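Minutes of the Gripper Trials Group
Posted Tuesday, May 19, 2026 by Tanner Dhillon
4 min read

We use cookies to remember your preferences. By continuing to read you accept our cookie notice.

Present: Tanner Dhillon (chair and minutes), Wong bench team, Tarneck arm team, purchasing. Apologies from the Lustov camera people, who were tied up with a delivery and sent their notes ahead, for which many thanks.

1. Welcome and last minutes

Tanner welcomed everybody back and thanked the bench team for keeping the trials moving while the other half of the room was being rewired. The last minutes were accepted with one change: the spare controller belongs to the Wong bench and should have been listed there. Tanner has fixed the master copy and is sorry for the mix-up.

2. Two-finger gripper on cloth

Most of the meeting went to this item, and it was a good, friendly discussion that ran well past its slot. The bench team has now finished 200 picks on garments with the two-finger gripper on the Tarneck arm, using the fingertip plates we have had since the start. Of those, 170 ended with the garment lifted clear of the table and held until the arm reached the drop point. Everyone agreed that this is a very encouraging number for plain plates with nothing stuck to them, and the bench team was warmly congratulated.

The misses were talked through at some length. The plates do well when there is a raised fold to close on. They do much less well on cloth that is lying flat, where the tips tend to slide over the top and come together with nothing between them. There were also a few double grabs, where the gripper took hold of two layers and the garment came up in a bundle. Those were counted as lifts, since the drop point was reached, but the arm team would like them marked separately from now on because a bundle is no use at all for the folding work we hope to get to later.
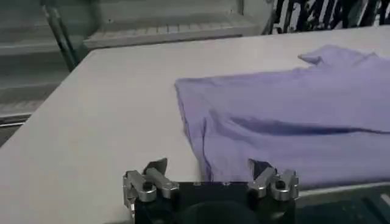 Wrist camera view with the lavender garment on the table, gripper fingers in the foreground.

There was some back and forth about where the arm should go in first. The arm team's view is that it should look for the tallest fold and go there, whatever part of the garment it happens to be. The bench team would sooner start from an edge, as an edge pick makes the next step easier even if it fails a little more often. Both sides made their case kindly and at length. We settled on running both, on the same garments, and letting the log decide.

Agreed: the two approaches to be run in alternating order, so that neither gets the benefit of cloth that has already been handled all morning.

3. Zasadness soft fingertips

The Zasadness tips are here and fit the existing finger links without an adapter, which was a very nice surprise. The quote for a full set came to 626 dollars, and purchasing asked whether we could get a fair answer from the trial pair before spending that. The general feeling was yes. The bench team will run the trial pair on the same garments as the plain plates, with the closing force left alone for the first round - it is tempting to tune it straight away, but then we would be comparing two things at once.

A question was raised about lint building up on the soft surface. No one had an answer yet, so the tips will be wiped at the start of each session and checked at the end, and the bench log will get a column for it.

4. Wrist camera

The Lustov notes were read out by Tanner. Their main point is that the fingers take up a fair piece of the lower part of the view, and that they would like to try a slightly higher bracket. The arm team is open to this but worried about the cable, which already runs close to its limit when the wrist turns all the way over. The notes also asked for pale and dark garments to be tried on the same gray top, as the folds are harder to pick out when there is little shadow in them. That seemed very sensible to everyone.

Agreed: no change of bracket until the item 2 runs are finished.

5. Controller

Short item. The delay between the close command and the fingers moving has been measured at 22 milliseconds on the present controller. The arm team is happy with that for cloth. The spare will be measured the same way before anybody talks about swapping.

6. Actions

Bench team: alternate edge and fold picks, mark bundles in the log, start the soft tip runs.
Arm team: measure the spare controller, check cable slack at full wrist turn.
Purchasing: ask Zasadness how long the quote holds.
Tanner: send these minutes to Lustov with a thank-you, and ask for a drawing of the higher bracket.

7. Any other business

The demo day in October was mentioned. We would love to show cloth picking, and will choose the fingertips once the soft tip results are in.

Sign up for our newsletter to get new minutes by email.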